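The good practice sheet, and what it leaves out

Ghazala Arain keeps a printed copy of the Rallora good practice sheet on her desk, and most of it is underlined. The underlining is not praise. "Every line I marked is a line where I couldn't tell what I was being asked to do," she says.

Arain spent two years checking home recording work for Drendard, which sends people out with hand-held grippers to pick up, fold and put away ordinary household things so that robots can be trained on the results. She left in the spring and now reads other people's rules for a living. Rallora's came out this fall. It runs to seven pages, and a growing number of firms say they follow it.

I asked what following it means.

"It means they say so. There's no inspection in it. You fill in a form about yourself and then you put the name on your website."

She turned to page two, where the sheet says that clothing tasks should be done in "realistic household conditions." She has no quarrel with the idea. Her complaint is that the word realistic is never pinned down, and two supervisors will read it two ways. One will let a bed stay as it was found. Another will have the quilt pulled straight and the shirt laid flat in the middle of it, and both will tick the same box.

"I've seen beds made up like a hotel and signed off as realistic. Who sleeps in that? Then somebody is surprised when the robot can't find a sleeve." 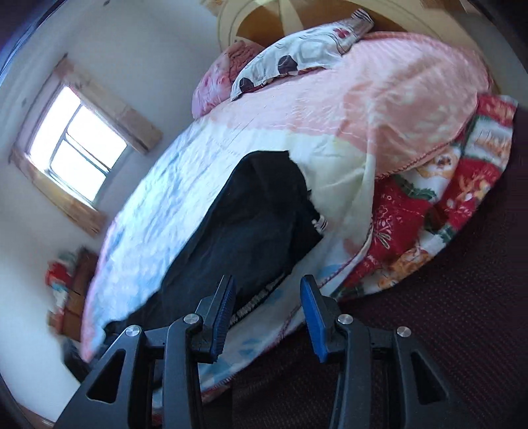
The part on dark clothes annoys her more. The sheet tells workers to "ensure adequate light on the item" and stops there. A window on one side of a room can be far too bright while a black garment on the bed is partly in shadow. Is that adequate? Arain would like a simple test that a worker can do before starting, such as whether the hem can be told apart from what is next to it. She sent that in as a comment and got a thank-you note.

Shabnam Ansari, who helped write the sheet, was patient about all this when I called her. She said it was kept loose on purpose. "If we write down how a bed has to look, we get 50 copies of the same bed. We wanted to leave room."

I put that to Arain, who had clearly heard it before. "Leave room, fine. But write down what was left. If the quilt was bunched up, note it. If the jacket was half under something, note it. Right now the form has a box for 'item type' and a box for 'success,' and success is whatever the worker thinks it is."

Does she think they cheat?

"No. I think they're paid by the task and the rule is vague. You don't need anybody to cheat."

We came to the section on consent, which she calls the best written and the least used. It says that a household must be told which rooms will be recorded and may say no to any of them. A bedroom gets the same single line as a kitchen. Arain thinks it should have its own signature, and that the person who sleeps there should be the one to sign. Often it is whoever opened the door.

Ansari agreed with her on that one, up to a point. A separate bedroom form is "under discussion" for December, along with a clearer note on printed names and lettering on clothes. She would not say whether either will be required or only recommended.

"Recommended," Arain said, before I had finished the question.

There are firms she gives some credit. Stindilero has its workers record failed grasps and keeps them - a thing the sheet merely encourages - and Tanoli lets a household look through the material before it leaves the house. Neither of them did it because of Rallora, she points out, and she doubts that either would stop if the sheet vanished tomorrow.

I asked whether she would sign the thing herself if she ran a small firm and a client wanted to see it.

"Sure, I'd sign it. It takes ten minutes. That's what's wrong with it."

She has sent Rallora another set of comments, longer than the first, and asked for a written reply to each. When we spoke she was still waiting.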